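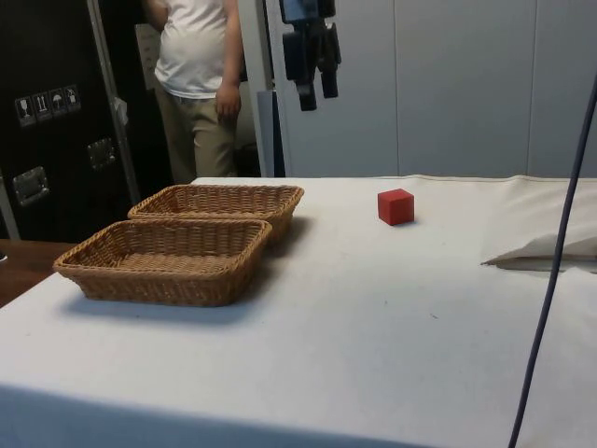

Proving yeast rolls in a cold kitchen, bulk or shaped?

zyanya_o
Rurnthorpe Hall supper is in September and I'm down for bread again. The kitchen there sits at 16 degrees first thing and the oven takes two trays. Last year I did the bulk prove on site and the rolls went out late and tight. Dough is 1000 g bakers flour, 62% water, 2% salt, instant yeast at 0.7%. Question is whether to bulk at home overnight in the fridge and shape there, or shape at home and retard the shaped rolls. Rolls are 52 g each before baking.

Flaltis
Shape at home. Cold dough from bulk takes a long time to come up to temperature because the mass is large. A 52 g piece warms far quicker than a tub. Tray them, cover with oiled plastic, fridge at 4 degrees, take them over in an esky.

pestik
Disagree. Shaped rolls at 0.7% instant will overprove in a home fridge, which is rarely at 4 on the top shelf. If you retard shaped, drop the yeast to 0.4%. Otherwise bulk cold, divide cold, and allow two and a half hours on site.

Flaltis
Two and a half hours at 16 degrees from fridge temperature won't do it. I've measured the core of a 900 g dough at 9 degrees after 90 minutes on the bench in winter.

pestik
As one lump, yes. I said divide cold. Once divided it's the same piece of dough as yours.

zyanya_o
What are people using for flour? I have Huerta bakers, labelled 11.8% protein. It was fine last year apart from the timing.

Austra Hunt
Flour is fine. I'd be looking at the kitchen before the formula. Put a tray of boiling water in the bottom of the oven with the element off and the door shut, and you have a proving cabinet at 28 to 30 degrees. Replace the water after 40 minutes. Take the rolls out before you preheat.

Flaltis
She has one oven with two shelves. If it's proving it isn't heating. That's 25 minutes lost between proving and baking, and the second load is sitting out the whole time.

Austra Hunt
The second load should be sitting out. Stagger it. First load proves warm, comes out at about 85%, finishes on the bench while the oven heats. Second load goes on the bench from the start and catches up while the first bakes. I've run it that way for years in a worse kitchen than Rurnthorpe.

pestik
That works if the bench is draught-free. Cover both or they'll skin.

zyanya_o
Bench is next to the back door, so covered it is. What temperature are you baking at? The oven there is fan only and runs hot. The dial said 200 and my thermometer said 215.

Austra Hunt
190 on a true thermometer, 14 minutes, turn the trays at nine. Pull them at 94 internal. Cool on wires before they go in baskets, otherwise the bases sweat. Half an hour is enough for that size.

Flaltis
93 to 96 is fine. Don't line the baskets with plastic-backed napkins either. Plain cotton.

zyanya_o
Tested last night. Yeast at 0.4%, shaped, fridge from 8 pm to 7 am, then a warm oven with the water tray. Ready to bake in 70 minutes. Control tray on the bench took 2 hours 20. Slightly blistered crust on both, better flavour than last year. Tray capacity is 15, so 30 per load.

pestik
Blistering is normal after a retard. Mist them before baking if you want it more even, or egg wash if you don't want it at all.

Flaltis
Where in the fridge were they?

zyanya_o
Middle shelf, 5 degrees. Top shelf read 7, so pestik was right about that part.

Flaltis
Fair enough on the yeast, then. I still wouldn't divide cold on site.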